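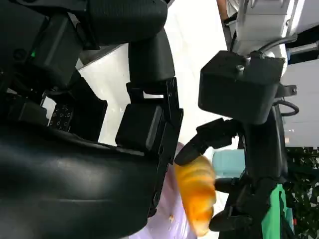 Subject: Re: Has anyone put an arm on the pastry counter?

Hello all,

One of our members wrote last week:

> We run a mid-size bakery and are looking at automating part of the
> packing. My people are asking me what happens to them and I don't
> have a good answer yet. Does anyone on the list have an arm handling
> anything as soft as a croissant? And what did the staff think after
> the first month, once the fuss was over? I can get throughput
> numbers from the vendors. I'd like to hear about the other part.

I've been waiting for somebody to bring this up! I manage the packing room at Sekmont (wholesale pastry, mostly cafes and two hotel groups) and we've had robot packing since April. I'll try to stick to the people side, but I get carried away, so bear with me.

First, yes, croissants can be done. We went with fingers that curl around the pastry instead of suction, and that was the right call for us. Anything laminated sheds flakes and the cups on our trial unit from Lurarex kept clogging. Fingers are slower but I can tune how hard they close, and my packers turned out to be much better at tuning than I am. They know by feel what a butter croissant will take before it cracks, and what an almond one will take, and those are not the same number. The system integrator had us on one grip setting for everything. The packers had seven within two weeks, and they named them all after desserts.

Now the jobs. We have 600 trays going out on a normal morning and 700 before a holiday. Before, four people stood at the bench from 3 a.m. doing nothing but pick, turn, place. Wrists and shoulders were the big complaint, and I had somebody out with one or the other nearly every month. We kept all four. Two now run the cells and load trays, one went over to finishing (she'd been asking for years), and one does quality and allergen checks, a job we used to squeeze in whenever we could. We put it in writing before the equipment arrived that no one would lose hours over it. Do that part early. I did it late, about a week before delivery, and I had some very quiet coffee breaks in the run-up that I could have spared everybody.

Things I didn't see coming:

– The room got quieter and people didn't like it. Four people at a bench talk all night. Two people at two cells can't. We moved the cells so the operators face each other, and that helped more than anything else I did.

– Start time moved. The cells don't need the whole crew at 3, so two of the shifts now begin at 5. I expected cheers and mostly got them, but one person had built her child care on the old hours, so we left her shift where it was.

– Pay. If you ask a packer to change grip settings and clear faults, that's a different job and it needs a different rate. Ours went through with the second schedule, and it should have been in the first one.

– Training. The vendor course was 138 slides. We threw most of it out and had the operators write their own sheet, one page, both sides. New people are comfortable in a few shifts.

It isn't all rosy. The arm still makes a mess of anything that comes out of the oven misshapen, and a bad batch means going back to hand packing until it's through. People's hands do get out of practice, so we rotate everyone onto the bench for one shift in the week. There was grumbling about that at first and now there's a bit of competition over it.

I'd also say keep some slack in the plan. We set a target of 200 trays per cell for the first stretch, and having a low number on the board meant the operators could stop and fiddle without anyone looking at the clock. Most of our good ideas came out of that fiddling.

If it's useful, I can send you the one-page sheet and the wording of the hours promise, just write to me off list. I'd also love to hear from anyone using the Paisan tray feeder with glazed items, as ours sticks and I'm out of ideas!

Best from a flour-covered office,
Packing room, Sekmont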